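Search this site Enter keywords Go

Screw Heads, Torque and the October Maintenance Bulletin

3 min read
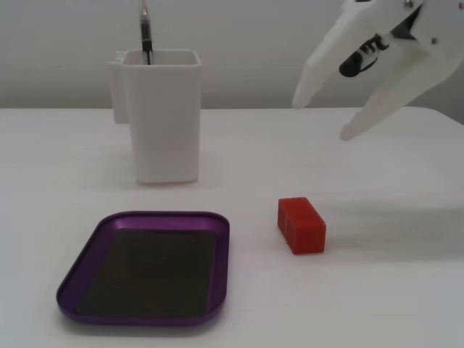 Fastener failures in light equipment are usually recorded as material faults, and most of them are assembly faults. Of the 2843 service tickets closed at the Hondunis depot in the last reporting period, a large share involved a screw that had been overtightened into plastic, backed out under vibration, or been replaced with the wrong length. Plastic housings are the hard case. Two small dark screw heads on a white plastic housing look like a minor detail, but each one sets the clamp load for the joint under it, and the plastic will creep if that load is too high. Felicja Bielecka has revised the procedure for these joints, and the changes are summarized in this item.

Driver settings. The clutch on the Jurer bench driver is to be set from the table in the shop manual and checked on a test block at the start of each shift. Do not set it by feel. Final seating of any screw going into plastic is done by hand.

Re-used holes. A thread-forming screw cuts its own path on first entry. On reassembly, place the screw in the hole, turn it backward until it drops into the existing thread, then drive it forward. Skipping this step cuts a second thread across the first and the hole loses most of its holding strength. A hole may be re-used 5 times, after which it gets an insert.

Thread locker. Liquid thread locker is for metal-to-metal joints only. Several common grades attack polycarbonate and ABS, and the cracks can take weeks to show. Miłosz Borkowska has moved the bottles to the metalwork cabinet - sign them out there.

Lengths. Bins for the two short sizes were mixed at the Czarnecka stockroom during the shelf move. Until the recount is finished, measure before fitting. A screw that is too long will bottom out and read as tight with no clamp load at all.

Comments on the revised procedure go to Witold Kozłowski by the end of the month. The printed torque table is on the board next to the parts window.

Related items
Calibration intervals for hand torque tools
Heat-set inserts: hole sizes and depths
Stockroom labels, second revision
Washers under plastic bosses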